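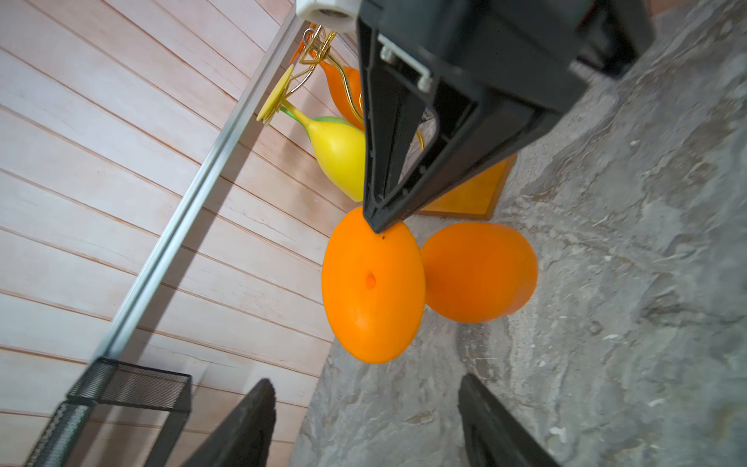

Inis Wrist Recording Kit
Demonstration capture for two-finger grippers

Product overview

The Inis Wrist Recording Kit is a system for collecting manipulation demonstrations on robot arms fitted with a parallel gripper. It records video from a small camera at the wrist together with arm position, gripper opening and operator commands, and stores each attempt as a single episode that can be reviewed, labeled and exported for training.

The kit is supplied by Praren to research laboratories, universities and industrial development groups. It is intended for teams that already operate an arm and need a dependable way to gather examples of everyday handling work: picking fruit from a counter, placing items in a basket, clearing a tray, hanging an object on a hook.

Supplied items

Wrist camera with mounting bracket and fasteners
Camera cable, with strain relief clips
Operator handset with trigger and stop button
Recording unit with removable drive
Calibration card
Printed setup guide and task sheet templates

The robot arm, gripper and workstation computer are not included. A list of supported arms is sent with each quotation.

Recording

Episodes are started and stopped from the handset. The operator guides the arm through the task while the recording unit writes all channels against a common clock. Video is captured at 30 images per second. When the operator releases the trigger at the end of a task, the unit asks for a result: complete, incomplete or discard. Incomplete episodes are kept by default and may be used to train recovery behavior or to evaluate a policy.

The removable drive holds more than 900 episodes of typical household length. A warning is shown on the recording unit when the remaining space falls below the level set by the site administrator.

The camera position keeps the gripper fingers and the object being approached in view together through most of a grasp. Objects may be hidden by the gripper at close range, and customers working with small items are advised to add a fixed second camera. The recording unit has one additional video input for this purpose.

Task sheets

Each collection begins with a task sheet. The sheet states the instruction given to the operator, the objects to be used, the permitted starting positions and the condition that ends the episode. The supplied templates cover kitchen, desk and shelf work. Sites may edit them or write their own.

Praren recommends 80 episodes as a first set for a single pick-and-place task with one object type. Tasks in which objects touch or overlap, such as separating one piece of fruit from another, generally call for a larger set. The standard fruit handling sheet is written for 225 episodes and requires the operator to change the arrangement of objects after every attempt. Backgrounds and lighting should also be varied where the trained system is expected to work in more than one room.

Review and export

The Ballen review program is included with the kit and runs on the customer's own computer. Reviewers can play an episode, trim idle time from either end, correct the result label and add a written instruction. Changes are stored separately, and the original recording is left as captured.

Completed sets are exported as video files with matching tables of arm and gripper data. Each export contains a record of the task sheet version, the calibration in use and the operator code. Operator names are not stored.

Installation and training

Installation is carried out by the customer with the printed guide, or by Praren staff on request. The bracket is attached to the arm side of the gripper mount. The camera must be calibrated after installation and again whenever the bracket or gripper is removed.

A one-day operator course is offered at the Sotomayor training center. The course is led by Niloufar Sadeghi and Wilson Henao and covers handset control, consistent starting positions, result labeling and safe stopping. Courses for September are open for registration.

Safety

The handset stop button ends the recording and sends a stop request to the arm controller. It does not replace the emergency stop supplied with the arm. Operators must have the arm's emergency stop within reach at all times.

Ordering and support

Quotations are prepared on request. Please state the arm model, the gripper model and the number of stations to be equipped. Sales inquiries should be addressed to Cristian Correa, and technical questions to Alcides Quintero in product support. Replacement brackets and cables may be ordered separately.

Page last revised August 30, 2023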